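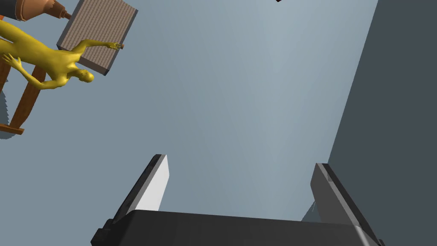
What is the difference between rent and a lease? Rent is the money the tenant pays for using a home, and a lease is the written agreement that says how much, when, and under which conditions.

Many students mix the two words, so please keep them apart in your homework. In this unit we read a lease as a text. We do not learn the law, only how the parts of the agreement work together.

Unit 4: Reading a Residential Lease

1. The parties and the home
The first lines name the landlord, the tenant and the address. In our practice lease the landlord is a company, Dadetora Homes, and the home is apartment 159 in the Zestau building. If the apartment number is wrong in the lease, ask for a correction before you sign — a small mistake here can make trouble later.

2. The term
A fixed term has a start and an end. A month-to-month lease continues until one side gives notice. Our practice lease begins in June and runs for one year. Look for the sentence about renewal. Some leases renew automatically if the tenant is silent, and students often miss it, as it is usually placed near the end.

3. Money
Monthly rent in the practice lease is $500 and the late fee is $80. Underline every amount, and next to each write who pays and when. "Due" and "late" are different days: between them there can be a grace period.

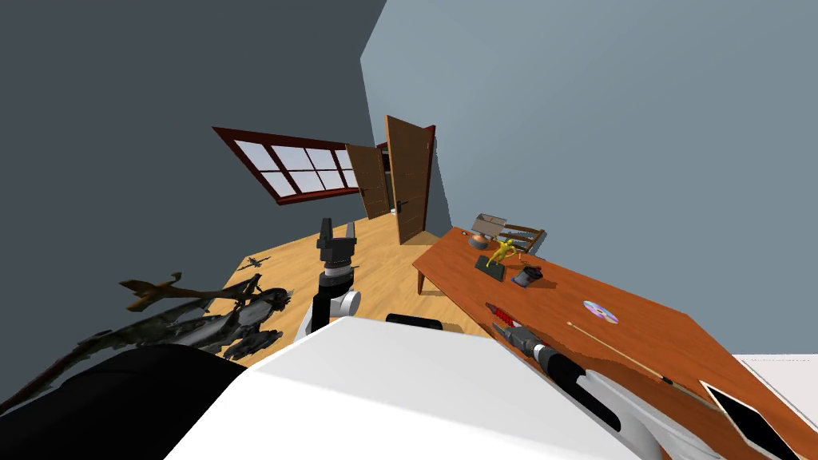
Who must repair a broken heater? In most leases the landlord must repair it, but the tenant has to report the problem, and in writing if the lease asks for it.

Read the repair clause together with the clause on damage. Normal wear means the slow aging of a home in daily use, for example paint that becomes pale. Damage is something else, such as a burn in the carpet. The deposit can be used for damage, and the lease should say when the remaining part is returned.

Words for this section: deposit, wear, notice, to withhold, itemized list.

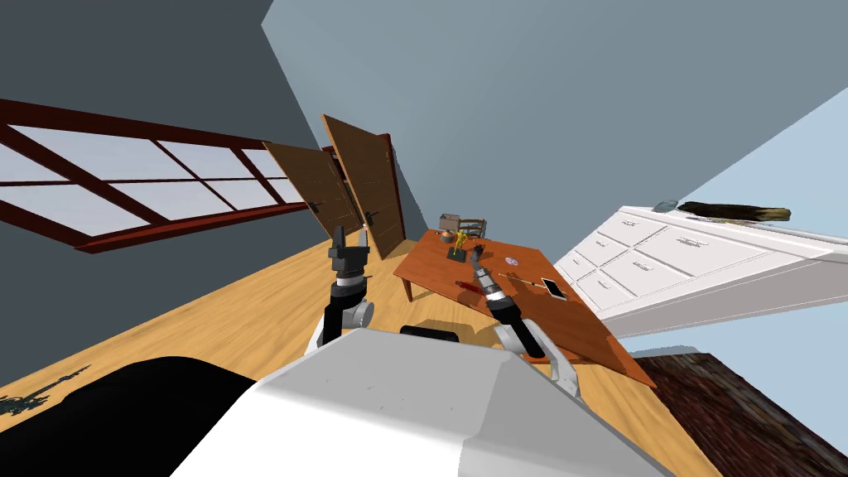 4. Ending the lease
Find the notice period and the form of notice. Then compare the Radu lease and the Tokis lease in your reader: one accepts e-mail, the other wants a signed letter. Write four or five sentences on which is easier for a tenant who moves for work — bring them on Friday.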